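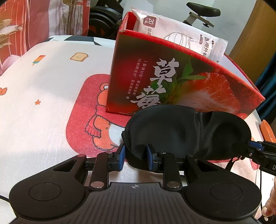 *3 min read*

# The Mondine contoured eye mask

I get asked about this one more than anything else in the shop, so it finally gets its own page. It's a black contoured sleep mask with a smooth matte finish, it's made by Mondine, and I've slept in one most nights since October. (Before that I used a free airline one that smelled of suitcase. Never again!)

The big thing is the shape. A flat mask lies right on your eyelids, and if you've got long lashes or you wear drops at night you'll know how annoying that gets. On the Mondine each eye has its own broad, molded section, so you can blink in there. The first time I put it on I kept opening and closing my eyes in the dark like a kid with a new toy.

The nose bridge is soft and it folds. You can see the crease in the middle where it pinches together – every one I've handled does this, and it opens out again once it's on your face. If you've got a narrow nose, leave a bit of the fold in and you'll get less light coming up from below. I do, and I have a streetlight right outside my bedroom window.

## The strap

Thin, black, and it adjusts with a small dark buckle down at one side. I was suspicious of the strap because thin ones usually dig in, but this one is light enough that I forget about it. I sleep on my side and I slide the buckle forward a little, toward my cheekbone, so I'm not lying on it. Back sleepers can leave it wherever they like.

If it feels tight, loosen it! The mask should rest on your face. My friend Keegan McKinnon wore his cranked all the way up for a week and told me it was giving him headaches, and then we let the strap out and he's been fine ever since.

## What I like, what I don't

I like that it's properly dark. I like that it weighs next to nothing and squashes flat enough for a coat pocket. I also tried the Novar mask, which a lot of people swear by, and it was warmer and too bulky for me on a pillow. Good mask for the couch, though.

What I don't like: matte black shows every bit of lint and every cat hair, and I have two cats. A damp cloth sorts it out in a few seconds but you will be doing it often. And the end of the strap is a bit long once you've pulled it in, so mine dangles. I tuck it back under itself. Someone less lazy would put a stitch in it.

## Washing

Hand wash only, cool water, a drop of mild soap. Press it between two towels and don't wring it, or the eye sections will dry in a funny shape (ask me how I know). Lay it somewhere airy overnight. Keep it away from radiators and the dryer. I wash mine every 8 days or so, more in summer.

## Ordering

One size, black only. Jarrah Tapsell packs the orders on our end and they go out in a padded mailer, with a little card about washing that says pretty much what I just said. You can add a Preltow cotton pouch at checkout if you travel a lot – I keep mine in one so it doesn't end up at the bottom of my bag with the crumbs.

Each batch is 40 masks and I reorder when we get low, so if the button says sold out, put your email in the box and I'll write to you when the next lot is in. Returns are fine if it's unworn and still in its packaging. Once it's been slept in I can't take it back, sorry, but do write to me if the buckle or the strap gives you any trouble and I'll send a replacement.

*Item no. 1889. Page updated April 15, 2020.*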